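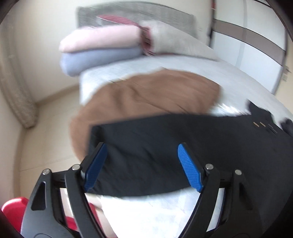 April, evening. Bultside, second bedroom.

The morning was given over to folding with the hand-held gripper, and the morning did not go to plan. I set the matter down tonight while the order of events is still clear to me. The formal fault report has gone to Dede Asante under number 699, and the two accounts should agree. Where they do not, the report is to be preferred, as it was written within the hour.

Work began at 8:30. Ridwan Latuheru had the gripper and I kept the log. The task sheet called for garments to be picked up from the bed, folded, and set down, with one recording for each garment. The target for the session was 30 recordings. We closed with 23, and of those I do not expect all to be kept.

The first 11 recordings passed without remark. Ridwan works at an even pace, and he has learned to let the jaws settle on the fabric before he closes them. Light garments caused no trouble. I noted the trigger as "slightly heavy" at the second check, and I noted it again at the third. The procedure states that a change in trigger feel is to be reported to the shift lead at the time it is noticed. I wrote it down and did not report it. That is the first failing of the day, and it is mine.

The fault itself came during the twelfth recording. Ridwan closed on the edge of a dark garment, lifted it, and released the trigger to set it down. The jaws did not open. He released a second time with the same result. The fabric was held fast between the pads, and when he lowered the tool to take the weight off, the linkage opened all at once and then closed again by a small amount without any pressure from him. His left hand was near the arms at that moment, as he had reached in to free the cloth. The skin at the side of his forefinger was caught between two of the arms. He was able to draw it out without help. The skin was marked but not broken.

I stopped the session at 9:50. Ridwan washed the hand in cold water and sat down for a quarter of an hour. He stated that he was well and wished to continue. I declined until the tool had been looked at, and I believe that decision was correct, although I will admit that I was also looking at the count.

Yoon-hee Byun came up from the workshop at 10:15 and took the tool to the kitchen table. Her findings, as I understood them:

One pivot on the right side had been tightened past its mark. The arm on that side moved late, so the two jaws no longer traveled together.

The return spring was sound, but it was working against the tight pivot. It stored up force and then let it go in one movement. This explains the sudden opening.

There was lint in the joint. She took out a fair quantity with tweezers and laid it on a sheet of paper for me to see. It was plain that the joint had not been cleaned at the last service, whatever the service card says.

The card carries a signature for cleaning and for torque. I will not write here whose it is. Nele Fröhlich has asked that the matter be handled through her office, and I think that is right. I will only record that the card was complete and the tool was not in order, and that I accepted the card at the start of the shift without moving the jaws myself. The start-of-shift check asks for ten open-and-close movements by hand. I did three.

Yoon-hee backed the pivot off, cleaned all of the joints, and ran the jaws for several minutes. She then had me do the ten movements in front of her, and after me Ridwan. We began again at 11:40 with the second tool, the repaired one being held for inspection. The remaining recordings were made without a fault, though slowly. Ridwan kept his free hand well back for the rest of the session. I had not asked him to do so.

Soon-im Ban telephoned after lunch on behalf of Todine, who are waiting for the folding set. She was courteous. She asked whether the shortfall could be made up this week, and I said that I could not promise it until the first tool was released. She then asked whether the recordings made before the fault were affected. I had not considered it. If the right arm was moving late from the start of the session, the jaw width in the log will be wrong for every garment from the first one on. Yoon-hee thinks the error would be small. Dede wishes the whole group set aside until it has been measured, and so they have been set aside.

Dede's instructions, received at 4:00 and effective at once:

No hand is to enter the space between the arms while a garment is held. If the jaws do not release, the tool and the garment are to be set down together and the shift lead called.

Any note on trigger feel stops the session.

Service cards are no longer accepted in place of the hand check.

I have copied these onto the inside cover of the log. I have also asked whether guards could be fitted over the linkage. Yoon-hee says that Seo made a drawing of such a guard last year and that it was set aside on account of weight. She will look for it.

I spoke with Ridwan before he left. The finger was a little stiff and he had no other complaint. He will be seen by the clinic in the morning regardless, and I am to drive him there at 8:00. The session will start late.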